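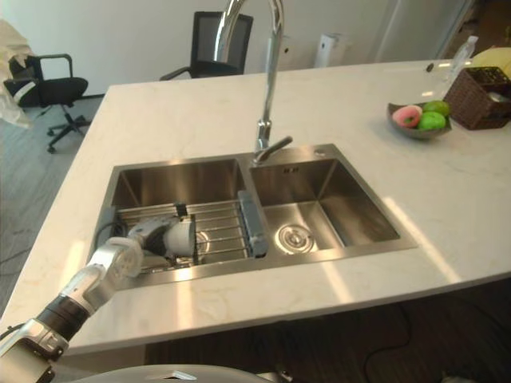
¿Sirve de algo un escurridor de fregadero si ya se tiene lavavajillas?

Depende de cuántas cosas se lavan a mano. En una casa donde se cocina todos los días quedan siempre las sartenes, los cuchillos buenos, las tablas y las copas finas, y para eso es más cómodo un escurridor que se apoya encima del seno que un trapo extendido en la encimera. Si casi todo entra en la máquina, el dinero se puede gastar en otra cosa.

Hago esta reseña después de usar el escurridor Pillier durante dos meses, cada día, a veces tres veces al día. Lo compré en Botha, la tienda de menaje que tengo cerca del trabajo, y pagué 51 euros. Me pareció caro. Todavía me parece un poco caro, pero ahora entiendo mejor por qué cuesta así. El español no es mi primera lengua, y si uso una palabra rara para alguna pieza pido disculpas. En la tienda aprendí que lo que yo llamaba «seno» algunas personas lo llaman «cubeta» o «pila», y que la palabra «escurreplatos» también es correcta.

Lo que tenía antes

Durante varios años tuve un Flano, un modelo de mesa con bandeja debajo. El Flano no es malo. Caben muchos platos y los cubiertos tienen su caja aparte. El problema era la bandeja: el agua se queda allí, y si una persona no la vacía cada noche aparece una película resbaladiza que huele. Yo la vaciaba cada noche la primera semana, después cada dos noches, después cuando me acordaba. Además ocupaba un pedazo muy grande de la encimera, exactamente el lugar donde quiero cortar verdura.

En la cocina nueva la encimera es de mármol blanco, y el mármol me da respeto. No quería una bandeja con agua parada encima. Entonces busqué algo que trabajara sobre el fregadero, donde el agua cae directamente al sitio que le corresponde.

El fregadero, porque importa

El mío es de acero inoxidable cepillado, con dos senos rectangulares y un tabique estrecho en medio. Pongo el Pillier en el izquierdo y dejo el derecho libre para lavar. El derecho es un poco más grande, y eso me ayudó a decidir. El grifo es alto, de cuello de cisne, y está entre los dos, así que lo giro hacia un lado u otro sin chocar con los platos. Con un grifo bajo no sé si yo estaría tan contenta, sobre todo con fuentes o con ollas.

Antes de comprar hay que medir el seno por dentro y por fuera, con el borde incluido. Parece una recomendación tonta y yo la hice mal. Medí solamente el hueco, llegué a Botha con el papel en la mano y el vendedor me preguntó cuánto borde tenía para apoyar. Tuve que volver al otro día. El folleto tiene un dibujo con las dos medidas, pero el dibujo es muy pequeño y las letras todavía más.

Cómo está hecho

Es una rejilla de varillas de acero paralelas con piezas laterales de plástico gris. El metal me gusta mucho. No encuentro puntas ni rebabas, y paso la bayeta entre las varillas sin que se enganche, cosa que con el Flano pasaba siempre en las esquinas. El plástico me gusta menos. Funciona bien, no se ha movido y no se ha puesto amarillo, pero por 51 euros esperaba un material con más presencia. Al lado del acero del fregadero se ve correcto, nada más.

El peso lo probé de manera casera. Tengo una olla de hierro que en la báscula de cocina da 2000 gramos sin la tapa, y la dejé boca abajo sobre la rejilla una noche entera. Por la mañana no vi ninguna varilla doblada. Dos sartenes juntas, tampoco. Lo que no he probado es una olla llena y no pienso probarlo, el fabricante dice que es para secar y yo le creo.

Las jarras de 500 mililitros quedan muy estables. Las copas de vino, más o menos: la copa boca abajo se apoya bien, pero si una toca a la otra hacen un ruidito que me pone nerviosa, y prefiero poner solo las que caben con espacio. Los platos son la parte débil. En una rejilla plana no hay separadores, por lo tanto los platos se inclinan contra algo o se ponen uno encima del borde del otro. Para dos personas se puede vivir con esto. Para una familia grande, yo diría que no.

Secado

Los vasos quedan secos antes que en el Flano, porque el aire pasa también por debajo. No he usado cronómetro. Lo que hago es lavar después del desayuno y guardar antes de salir, y con el otro modelo siempre tenía que repasar con un paño. Con el Pillier repaso solamente los recipientes de plástico con tapa, que guardan agua en la ranura con cualquier sistema.

También lo uso para la fruta y la verdura. Enjuago las manzanas en el seno derecho, las dejo en las varillas un rato y después pasan al cuenco gris que tengo en la encimera. Las uvas sueltas no, se caen por los huecos. Una hoja de lechuga se puede quedar colgada entre dos varillas y se seca allí como un papel; conviene mirar antes de poner los vasos limpios.

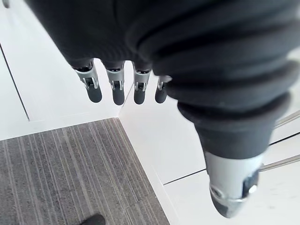 El agua que cae fuera del fregadero era mi queja principal con todos los escurridores, y en este punto el Pillier está mejor, aunque no perfecto. Mientras las cosas están sobre la rejilla no cae nada fuera. El momento peligroso es cuando levanto un bol o una sartén con el fondo hueco y camino con ello hasta el armario: siempre queda una cucharadita de agua escondida. En mi casa el suelo tiene dos superficies distintas, y en una de ellas me importan las gotas bastante más que en la otra. Aprendí a sacudir cada pieza dos veces sobre el seno antes de girarme — es un gesto pequeño, y desde que lo hago la fregona descansa más. El defecto no es del producto, lo reconozco, pero un borde de apoyo un poco inclinado ayudaría para que los boles se vaciaran solos.

Limpieza

La rejilla se ensucia menos que una bandeja, pero se ensucia. El agua de mi zona tiene mucha cal y a la semana se nota un velo blanco en las varillas. He probado tres cosas: vinagre rebajado, jabón normal con un cepillo viejo y el líquido Fevitz, que me recomendaron en la misma tienda. El vinagre funciona, pero lo aparté por el mármol, porque un poco de vinagre que salpica puede dejar marca y yo soy de las personas que salpican. El jabón quita la grasa y no quita la cal. El Fevitz quita la cal muy bien y huele demasiado fuerte para mi gusto, así que lo aplico dentro del fregadero, con la ventana abierta, y enjuago mucho.

Las piezas de plástico tienen un pequeño canto donde se mete la suciedad. Con un palillo sale. Una vez a la semana me basta, los que cocinan con mucha fritura tal vez necesitan más.

Ninguna mancha de óxido hasta ahora. Dos meses es poco tiempo para hablar de óxido y volveré a escribir si aparece algo.

Cosas que me molestan

El manual viene en cinco lenguas y en ninguna explica qué peso máximo aguanta. Escribí a la dirección de contacto que está en la caja y me respondieron con amabilidad, pero sin ninguna cifra. Me dijeron que era «apto para el uso doméstico habitual». Mi olla de hierro es bastante habitual en mi casa.

Los cubiertos. No hay cesta. Las cucharas se quedan encima si las pongo cruzadas sobre las varillas, y los tenedores también, pero un cuchillito de mantequilla se me cayó al fondo del seno varias veces. Ahora los pongo en un vaso alto, apoyado en una esquina. Sé que venden una cesta aparte y no la he comprado, me parece que debería estar incluida.

Y el seno izquierdo queda tapado. Esto es evidente, pero en la tienda no lo pensé bastante. Si quiero vaciar el agua de la pasta la echo en el derecho, y si el derecho está lleno de espuma tengo que quitar primero los vasos del otro lado. El que tiene un solo seno tendrá que poner y quitar el escurridor cada vez, y esa persona debe pensarlo dos veces.

Para quién lo recomiendo

Para una pareja o una persona sola, con fregadero doble y encimera que se quiere tener libre, me parece una compra buena. Para quien lava muchos platos llanos recomiendo el Flano u otro con separadores, y paciencia con la bandeja. Para un apartamento de vacaciones yo compraría algo más barato.

Mi nota es un cuatro sobre cinco. Le quito un punto por los cubiertos y por el manual. Si en julio hacen otra vez rebajas en Botha, creo que compraré uno igual para mi hermana, después de pedirle las dos medidas de su fregadero, con el borde.

Hedvig Viklund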